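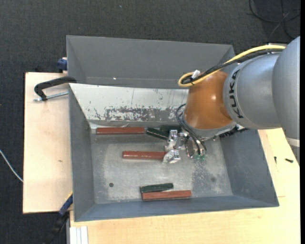 Gedivstead sorts its leftover bars by color

The Gedivstead workshop has changed the way it handles short bars left over from larger jobs. Since October, red and dark green pieces that used to go out with general scrap have been collected in open metal bins, sorted by color and put back on the shelf for small orders.

The first full month brought in 710 bars. Of those, 608 were fit to use again. The rest were bent or too badly marked along the edges and went to the scrap dealer as before.

Forough Hosseinzadeh, who runs the stores at Gedivstead, said the idea came out of a stock check in the summer. The shop was ordering new short lengths in the same week that it was paying to have similar pieces taken away.

"We were buying what we already had," she said. "It was sitting in a bin by the door with floor sweepings on top of it."

Bars now go into gray bins with sloping sides, which stand on wooden surfaces to keep them off the floor. The two colors can arrive mixed. They are separated at the next stage, checked for length and laid flat on racks near the saw. Anything shorter than a hand's width is left out.

The racks came from Clarketti, a shelving supplier that has worked with the shop before. There are nine of them, and Hosseinzadeh expects to need more before spring. Green bars are taking up more room than planned – most of the customers who buy short lengths ask for red.

One of those customers is Mudix, a small maker of garden gates and railings. Its owner, Aslak Fjeld, has taken two loads so far and uses the pieces as spacers between uprights. He said the color mattered less to him than getting a batch of the same length.

"If they're all cut the same I can paint them myself," Fjeld said. "When they're mixed I lose a morning at the saw."

Gedivstead has started bundling the bars by length in response. Bundles are tied at both ends and carry a paper label with the color, the length and the date they were racked. The shop sells them at the counter and will hold an order for a week without a deposit.

A smaller trial is planned at the Farías yard, where the company stores longer stock. That site will start with 500 bars and use the same bins, though sorting will be done on one shift only until the racks are in place.

Hosseinzadeh said there were no plans to add other colors this year. Blue and yellow pieces turn up now and then, usually in ones and twos, and for the moment they are kept in a crate behind the counter.

The counter is open from 7:30 a.m. to 4 p.m. Customers who want more than one load of the same length are asked to call ahead.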